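Print this page | E-mail this article

Category: Severe Weather / Radar Studies

4.2 Reflectivity trends before plume redevelopment

Isolated storms in weakly sheared environments often show a short drop in peak reflectivity before a second updraft forms on the rear flank. We examined 44 such storms, all within 40 km of the Allura radar. A storm was kept in the sample only if its echo core could be followed through at least six volume scans. The core value was taken as the highest reflectivity at or above the freezing level, after ground clutter had been removed.

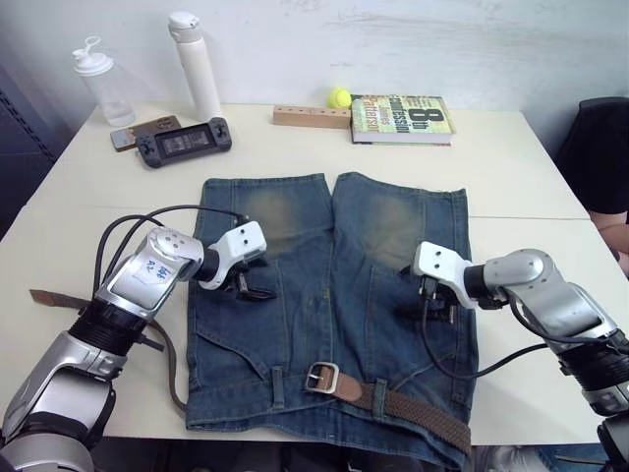

In 16 of the storms the core weakened by more than 10 dBZ and then recovered. The remaining cases either decayed steadily or merged with a neighbor, and are treated in Section 4.3. Recovery was more common where mixed-layer CAPE stayed above 1,000 J/kg during the weak phase. Surface dew point alone was a poor guide — the two groups overlap across most of its range (Figure 5).

Figure 5. Mixed-layer CAPE against surface dew point for recovering and decaying storms. Open symbols mark storms with fewer than eight usable scans.

Visual reports from the Drevwood spotter site were compared with the radar record. In most recovering storms the new tower was reported one or two scans before the core value began to rise. This lag is expected, given the time needed for precipitation-sized particles to grow in a fresh updraft.

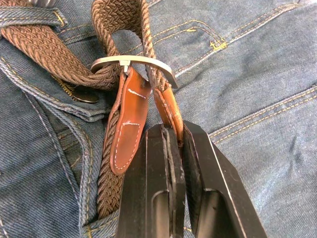
Loukia Balaskas

The lag was shortest in storms close to the radar, where the lowest beam samples shallow growth that is missed farther out. We did not correct for beam height. A test with the three lowest tilts removed lengthened the lag by one scan in five storms and left the others unchanged.

Contact | Copyright Grerosex Weather Papers | Back to top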